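Small parts on the bench: keeping them clean and easy to find

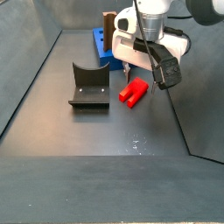 Page last changed: Sat 3 February

Work over a tray with raised sides and dropped screws stay put. Wipe it out with a damp cloth before each job and dry it well.

Soak greasy metal parts in warm water with a squirt of washing-up liquid for 15 minutes, then scrub with an old toothbrush. Painted parts only need a wipe — soaking can lift the edges.

Light rust comes off with 400 grit paper, used wet. Rinse, dry and rub in a drop of oil.

Keep screws in jam jars and label the jar, as lids get swapped.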